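Section 4. Comparing hands on the dishwasher station

Rev. notes by Weronika Walczak, 23 Feb 2020. Ask Oksana Zhuravel about anything to do with the controller, not me.

Read section 3 first if the arms haven't been homed today. Section 4 assumes homed arms, E-stop in reach, Trorel controller on firmware 267 or newer. Older firmware drops the finger torque log and you lose the whole run.

4.1 Before you start

1. Power on Trorel box. Wait for solid green.
2. Load the hand profile. Hrytsenko for the multi-finger hands, Tamenetti for the finger gripper. Wrong profile = wrong force limits.
3. Open the drawer by hand, all the way. Don't let the arm do it, seperate test (section 6).
4. Zero both wrists with nothing held.

CAUTION: Never swap profiles with a hand closed on something. It lets go.

4.2 Cup run, two hands

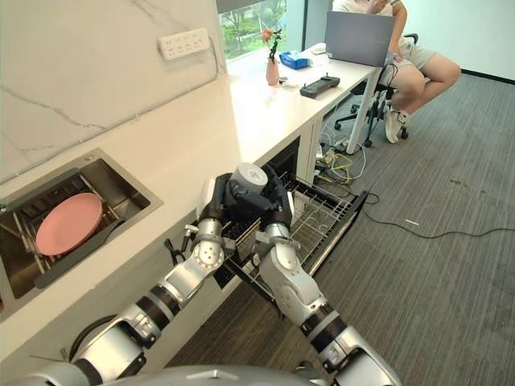

Force limits matter more than path on this one. Start low, 2 newtons, and only go up if the part slips. The default in the profile is meant for hard plastic parts and will mark soft ones. For a cup, keep it upright between the two hands near the front of the drawer and check both wrists read close to the same before going any lower. If one side reads way higher, back off and re-zero. Do not chase it with the other arm.

1. Set grip limit, both sides.
2. Jog left hand to the drawer edge. Slow speed.
3. Bring right hand in beside it. Stop before contact.
4. Close on the cup. Watch the torque log, should be flat.
5. Lower toward the rack. Stop at first contact with the wires.
6. Open right hand, then left. Not both at once.
7. Save the log before you move anything else.

NOTE: Start with the rack clear where you're placing. Other dishes change the contact reading and then the runs don't compare.

NOTE: Handheld controller stays on the counter during a run, flat, buttons up. Somebody always picks it up. Jog override is live even in auto.

CAUTION: Keep floor cables away from the chair casters. Arm cable snags, arm faults, start over from 4.1.

4.3 Wrist camera check

Do this after every hand change. Takes a minute. If the view is off, the grasp offsets are off too and teh numbers are junk.

1. Rernach viewer, wrist tab.
2. Set exposure to manual, 620. Auto hunts badly anywhere near the window.
3. Move the wrist to the rack pose. Drawer or door fully open.
4. Finger tip must be in view. If you only see housing, mount is twisted. Loosen, turn, retighten.
5. Save a still with the log.
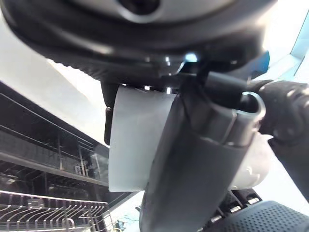

6. Repeat at half speed and look for blur on the finger. Some is OK. If the tip seams smear together, drop the speed, leave the exposure alone.
7. Wipe the lens. Dry cloth only.

CAUTION: Window glare can wash out one corner. Fine for placing, not fine for calibration. Pull the blind for calibration.

4.4 What to write down

Hand profile, firmware, grip limit, slip yes/no, faults. Also who ran it. Comparison sheet is on the shared drive, one row per run. Don't average rows yourself, the sheet does it.

Finger pads get replaced at 1,000 closes whether they look worn or not. Reset the counter in Trorel after, otherwise it nags you every start.

New pads from Hrytsenko are due in April. Until then don't mix old and new pads on the same hand. Settings for the new ones go in section 5 once Oksana has signed off.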